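Moving a small shop's billing off the spreadsheet

Stindura sells replacement window hardware from a unit in Pemville, and until last winter it billed every customer by hand. Wouter Mulder typed each order into a spreadsheet, saved a PDF and emailed it. Payment came by check or bank transfer, and he matched the two on Friday afternoons.

The shop site already ran on WordPress, so he looked for a plugin that could raise an invoice when an order was marked complete. He tried 3 and kept the one called Unness. It let him keep his own invoice numbers, which the accountant had asked for.

Importing the old records took longest. There were 1,249 invoices in the spreadsheet, and 643 had no customer ID. Tineke Verhoeven, who handles the accounts, matched them by email address and then by postal code. Anything left over went in under a single archive customer.

"I wanted the old numbers searchable," she says. "I didn't need them pretty."

Card payments were switched on in December, after a week in test mode. The first live payment went through but the invoice stayed marked unpaid. The notification address in the gateway settings still pointed to the staging site. Mulder corrected it and sent the notice again. 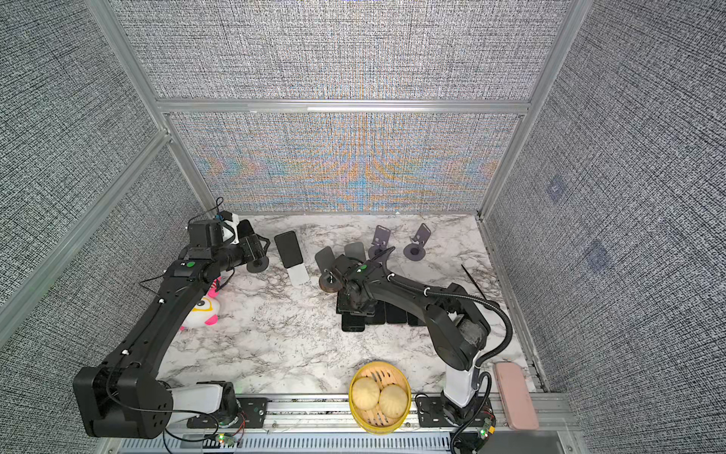
Last updated: February 2, 2026

Refunds are still done in the gateway's own dashboard, and Verhoeven enters a credit note afterward. The plugin has a refund button, but it handles full refunds only, and most of theirs are for one item out of several.

Backups run nightly, with a copy of the invoice table exported before every plugin update.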